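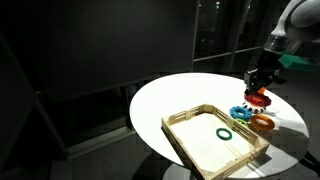
House rules for the small arm

Vasanthi Marikar keeps the Hirulia guide, a set of working rules for people who run small robot arms on ordinary tables. It started as two sides of paper taped inside a cupboard door. The present edition has 182 numbered rules, and she would like the next one to be shorter.

"People ask me for more rules every month," she says. "Someone has a bad afternoon and wants a rule about it. Most of the time there's already one in there and they hadn't read it. So the fault is partly ours, for burying it on page forty."

Marikar worked for years on packing lines before moving to Itora, the training firm that publishes the guide. On the lines, she says, the arms stood behind fences and the rules came with the building. A gate opened and the machine stopped. Small arms went into offices, colleges and shared workshops, where there was often no fence and the person in charge had learnt the job from whoever sat there before.

The guide doesn't replace the law or the published safety standards, and its first page says so. Marikar describes it as the layer below: who switches the arm on, what has to be written down, how a table should be left at the end of a shift.

"The standards tell you what a safe machine has to do," she says. "They don't tell you what to do when your colleague has gone for lunch and left it powered with a part in its grip. Somebody has to decide that. We decided it. The answer is you don't touch the part, you go and find the colleague."

I asked which rules are broken most often. She had the list ready. The first is the start check, six steps that are supposed to be done by hand and out loud. Stop button in reach of the operator. Stop button tested. Speed limit set. Table clear of anything that isn't part of the task. Cables clear of the arm's full reach. Second person told that the arm is about to move.

"The fourth is the one that goes," she says. "Mugs. Phones. A roll of tape. The arm doesn't know about the mug. If you've told it the table has rings and a tray on it, then rings and a tray is what should be there."

The out-loud part was Declan McGrath's idea. McGrath ran the first training days for Itora and noticed that people working through a printed list would tick all the boxes in one go at the end. Reading the steps aloud made that harder. Some groups found it silly and dropped it, and Marikar says she can usually tell which ones from their incident sheets.

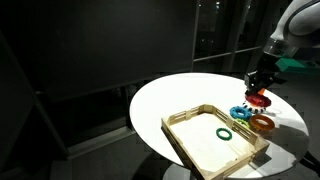
A red ring held in the gripper, with the green ring in the tray.

Sorting and moving tasks of this sort take up the longest chapter in the guide, although the objects are harmless. I wondered whether toys really needed so many rules.

"The object is harmless. The arm is the same arm," Marikar says. "It has the same motors whether it's holding a plastic ring or a kitchen knife. And people get careless with toys. They reach in to straighten something because it's only a toy. Rule 6 is about exactly that. Hands stay off the table while the arm is live, and if you want to move a piece, you stop the arm first."

Stopping, in the guide, means pressing the button. Pausing the program doesn't count. A paused program can be started again from a keyboard by someone who can't see the table, and the second edition was rewritten after that happened at a site Marikar won't name. The arm moved a short way and touched a sleeve. There was no injury. The incident sheet ran to one line, which she says bothered her more than the incident did.

Record keeping takes up the next part of our talk. The guide asks for a sheet for every session, covering the operator, the start and finish times, the speed limit, any stops and the reason for them. A dropped object is logged as a drop. A grip that had to be tried again is logged as a retry, even if the second attempt was fine.

Lăcrămioara Dinu, who edits the guide with her, joined us for this bit. She had argued against logging retries when the rule was first drafted.

"I thought it would double the paperwork and people would stop filling it in," Dinu says. "And some did. Then we read 200 sheets from one workshop and the retries were nearly all in the last hour of the evening. The blinds were up and it was dark outside by then. They had one bright lamp over a shiny table and the camera was struggling with the glare. You would never have got that from the drops alone."

Lighting now has its own page. It asks operators to note which lamps are on and to keep them the same for a full session, and it warns about strong reflections on glossy surfaces. It doesn't ban working in a dark room with a lit table, which plenty of groups prefer. Dinu wanted it to. Marikar didn't, and for the moment Marikar has won.

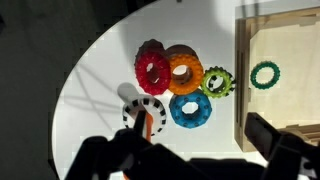 Starting layouts caused the most argument of all. A group wants to say that its arm can pick up a ring, and the guide asks them to say which ring, lying how, next to what. A single piece flat on a bare table is an easy case. It is a different matter when the rings are packed closely and overlapping, with an orange one piled on a brown one and a red one half hiding a maroon one behind it, and the gripper has to get one finger down through the opening of the white ring. The guide calls the first kind of layout "open" and the second kind "crowded", and a result from one may not be quoted as a result for the other.

"It sounds obvious," Marikar says. "Then you read the reports. 'Success on ring task.' Which ring task? Were they touching? Did a person tidy them up between goes? If a person tidied them, write that a person tidied them. It's allowed. Leaving it out isn't."

She is strict about resets for the same reason. After each run the pieces go back by a written method, and the method is attached to the sheet. Eimear Ní Bhriain, who trains operators at Nic Aodha, lets them shake the pieces out of a bag and leave them where they fall. Other places use a printed mat. The guide accepts both. It doesn't accept one on some days and the other on other days under the same heading.

I asked about cables, since the start check mentions them. Marikar says the rule looks at the whole path of the arm, including positions the task never uses, and that a cable should be fixed so it can't swing into the gripper. Hours of running loosen clips. The guide asks for a full cable inspection every 2000 hours and a quick look by eye each morning. "The quick look finds more," she says.

Karnau, which rents out workshop space, has asked for a version that could be made part of its hire agreement. Aisling Carroll is handling that there. Marikar is wary of it. A rule in a contract tends to be read once, when it's signed, and she would sooner have it on the wall by the switch. The two of them have agreed to try a single page with the start check, the hands rule and the phone number of whoever is on duty.

The next edition is due in January. Dinu has marked thirty-one rules for removal, among them one about chairs. Marikar wants to keep the one about chairs. It says that an operator may not use a chair on wheels within reach of the arm, and she has seen people roll.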